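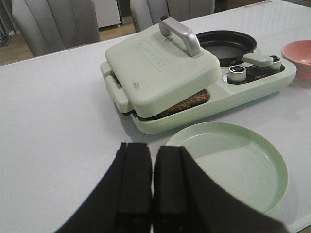
Three weeks of evenings went into comparing two parallel grippers on the same arm, and I have enough notes now to write them up. The short version is that I am keeping the Poltik and sending the Custis back to Juraj Zeman, who lent it to me in October and has been patient.

Both units are two-finger electric grippers with the same bolt pattern, so swapping takes four screws and one connector. The arm, the Song controller and the wrist camera stayed the same throughout. The controller needed a new tool definition for each gripper. I got the mass wrong on the Custis the first time and spent an evening chasing a sag that was my own typo.

The test object is a breakfast machine, the kind with a sandwich press on one side and a small frying pan on the other. I picked it for the handle. It is an arched metal handle standing on top of the lid, so the fingers have to come in on both sides of a curved bar, close, and then follow the lid through its arc without twisting. A block or a can tells you very little about a gripper. A hinge tells you a lot.

I ran 47 lid cycles with each one, heating element off. The Custis finished 34 of them. Most of the failures were the same: the bar rolled between the pads past the halfway point, the wrist kept going, and the lid dropped. The Poltik finished all but two. Its pads are flat and rectangular with square edges, which I expected to be worse on a round bar, but the rubber is softer and the drive holds force better while the wrist is rotating. Swapping the Custis pads for a softer set from Plultix helped, though I only had time for 16 cycles with those and would not put a number on it.

The wrist camera is the weak part of the setup. Mounted this close, it sees both fingers and the gap between them very well, and the housing takes up the bottom of the view. Anything low in front of the tool ends up partly behind a finger. My plate is pale green, nearly the same color as the machine, and the segmentation merged the two more often than I would like. The pink bowl never gave it any trouble. Raising the exposure did nothing useful on a white table - it just lost the edge of the plate sooner.

Štěpánka Vávra suggested tilting the camera mount forward by a few degrees and cropping out the housing before the image reaches the detector. I have printed the wedge but not fitted it.

Settings for the Poltik, if you have the same controller: speed limit at half, force at the second step, and turn off the automatic re-grip. With re-grip on, it pulses while the lid is moving and you can hear the hinge complain.

Next are the two knobs. They stick up from the base and the pan is close behind the front one, so the approach angle is tight. I also need to fix the logger, which stopped with error 777 twice during the Custis runs and took the force data with it.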